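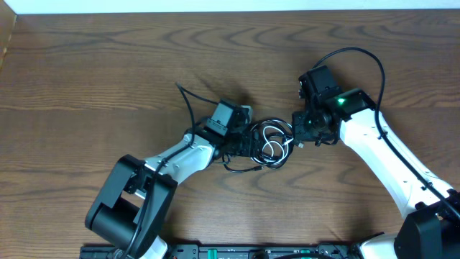 Lena Oosterwijk
Lecturer, Robot Software, Dadwood Institute

Week 9 handout: Two arms, one cable, and what the numbers mean
Revised 11/02/2023

Bring this to the lab session in Geerts Hall. I will assume you have read the week 8 notes on time stamps, and I will refer to them without repeating them.

1. What we are claiming

The task for the rest of this term is cable separation with two arms. Two or more cables start in a tangle on the table, the arms hold on to different parts of it, and at the end the cables should lie apart. It sounds modest, and people outside the field think it has been solved, since they have seen videos of it. I have seen the videos too. I have also asked for the logs behind several of them, with mixed results.

A video shows that something happened once. It tells you very little about how the controller got there, and nothing at all about the attempts that were left out. When you read a paper on deformable objects this term, go to the evaluation section first and write down three things before you read the method: who decided what counted as a success, when that was decided, and whether a failed grasp at the start of a trial was allowed to be thrown away. If you can't find the third one, assume the answer is yes.

Our own numbers get the same treatment. The set from May has 300 episodes, all on the same bench. Of those, 179 are marked as successes in Ganska. I would ask you not to quote that as a success rate. The marks were made by several people over several weeks, and the written rule changed partway through from "cables no longer touching" to "cables can be lifted separately." Those are different tasks. Two cables can lie across each other all day and still lift apart perfectly well.

Exercise 1a. Take the May index file and find the first episode marked under the new rule. Recompute the rate on each side of it.
Exercise 1b. Argue that your two rates can't be compared. Then argue that they can. One paragraph each. I grade the weaker paragraph. 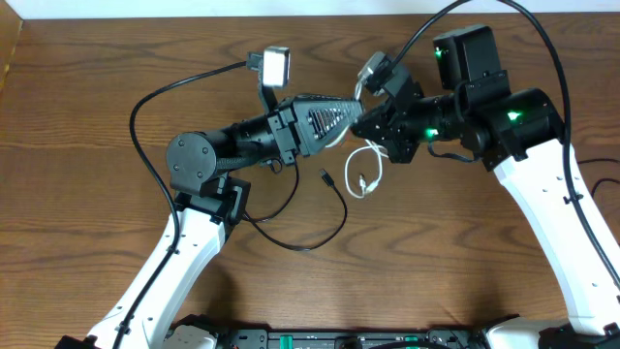

2. State, or the lack of it

With a rigid block you can write down six numbers and call them the state. You may measure them badly, but you know what you failed to measure. A cable gives you no such comfort. The usual move is to pick a chain of points along the centerline and pretend the chain is the cable. The solver then fits the chain to the image, and the fit looks good wherever the cable can be seen.

Trouble sits at the crossings and under the grippers. Where one strand passes over another, the tracker has to decide which goes where, and most trackers decide by smoothness: a cable that came in from the left probably leaves to the right. For a stiff cable lying flat this is a decent guess. For a thin one that has been coiled for months it is barely a guess at all. And once the tracker has swapped two strands, every later frame confirms the swap, as it starts each fit from the last one. You get a confident, smooth, wrong answer.

The Grunach planner takes the chain as given. It asks for a list of crossings with an over/under sign at each, and it returns a sequence of pulls that removes them. I have no complaint about the planner as a piece of math. Given a correct list it does what its authors say. Given a list with one sign flipped, it returns a plan that tightens the knot, and it returns it with the same score as before. There is no field in the output for "I doubt my input." When you connect a perception module to a planner like this, the doubt has to be carried by you, in code, and it is worth more of your time than tuning the pull distance.

What I want to see in your submissions is some number at every crossing that says how sure the tracker is, and a rule for what the arms do when that number is low. Stopping is an acceptable rule. Moving a little to get a better look is a better one, provided you can show that the look was in fact better. Taking the larger of two bad scores and carrying on is what most of last year's submissions did.

3. Grasp confirmed, says who?

Ganska writes an event called grasp_ok when the fingers stop closing before they reach their lower limit. Think about what that event knows. It knows that something is between the fingers. It doesn't know what, or how many strands of it, or whether the strand is held across the pad or by its very edge.
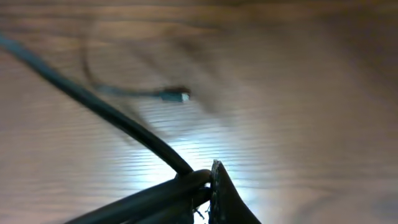

A good many of the failures in the May set come after a perfectly healthy grasp_ok. The hand picks up a bundle when the plan called for a single strand, the other arm pulls, and the whole tangle travels across the table. In the log this looks like progress: the target strand moved in the direction the plan wanted, by nearly the distance the plan wanted. The cost function is pleased. Any person watching would have stopped the run.

So the finger position is weak evidence. Motor current is slightly better, though a thick cable and two thin ones can give you the same reading. What has worked best for my own code is a small test motion after the grasp – lift a little, compare the image before and after, and check which strands moved together. It costs time. On our bench the check adds almost 900 milliseconds to each grasp, and I have been told more than once that this is too slow. Too slow for what, I have asked, and I am still waiting for an answer with a number in it.

Exercise 3. Write a version of grasp_ok that returns one of: empty, single, several, unknown. Run it on the recorded logs only. Report how often it says "unknown," and do not tune that number down to please me.

4. The hand camera is late, and it is smeared

Mounting a camera near the gripper is sold as the answer to occlusion. The overhead view loses the cable under the fingers, so look from the fingers. Fair enough, but the view you gain comes from a camera that moves whenever the arm does, and the arm moves exactly when you most want to see. Any slide deck on this subject will show you a sharp still taken with the arm parked. Ask for one taken in motion. [I have kept a folder of these on the course drive and you are welcome to add to it.]

The pipeline on our bench takes 140 milliseconds from exposure to the moment a pose reaches the controller. I measured this with the blinking-light method from week 8, and so should you; do not take my figure for your own setup. During that time the wrist has gone somewhere else. If you project a detection into the table frame using the current wrist pose, you will put the cable where the camera now thinks it is looking, and the error will point along the direction of motion. Students see this as a bias and remove it with a constant offset. The offset is right at one speed, in one direction. 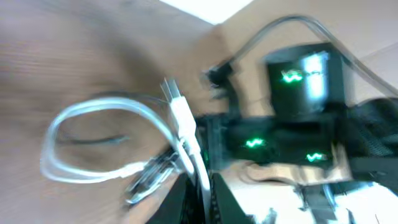
Motion blur hurts a tracker unevenly, and this matters more than the average error that people like to report. A blurred edge on a thick, bright object still leaves you something to fit. A thin dark strand over wood grain leaves very little, as the grain itself turns into soft streaks that a line detector is happy to accept. In the wrist view here, the white cable keeps its oval loop well enough that most of your detectors would find it, and the USB connector rising from it is an easy target too. The thin dark cable lying inside that loop has faded to a faint gray line, and a threshold chosen on the white one will drop it. The planner would then be told that there is one cable in that part of the table. Note also the green lights and the bright reflection on the black hardware to the right: anything in your code that sets exposure or contrast from the whole image is being steered by things that have no part in the task.

There are known remedies. Shorten the exposure and accept the noise. Slow the wrist down as it nears the tangle. Store the wrist pose at exposure time and use that one for the projection. Or gate the hand camera, so that its detections count only below some wrist speed. I favor the last two together and distrust learned deblurring here. A network that has been trained to restore sharp cables will give you sharp cables, and I have no way of asking it which ones it saw.

Exercise 4a. Plot detection count against wrist speed for one episode of your choice, separately for light and dark cables.
Exercise 4b. Choose a gating speed from your plot. Then choose one from a second episode. If they differ, say which you would ship.

5. For the lab

Work in pairs. Each pair gets one bench slot and the shared recordings. Before you run anything on the arms, show me a replay of your code on a logged episode where the tracker fails. If you haven't found such an episode, you haven't looked through enough of them.

Log the wrist pose with the image, at exposure time. Keep failed grasps in the count. Write your success rule at the top of the report, before the first plot, and leave it alone after the first trial.

Reports are due at the start of the week 11 lecture, as a single file, with the Ganska export attached. Late reports lose a grade. Reports with a video and no export will be returned unread.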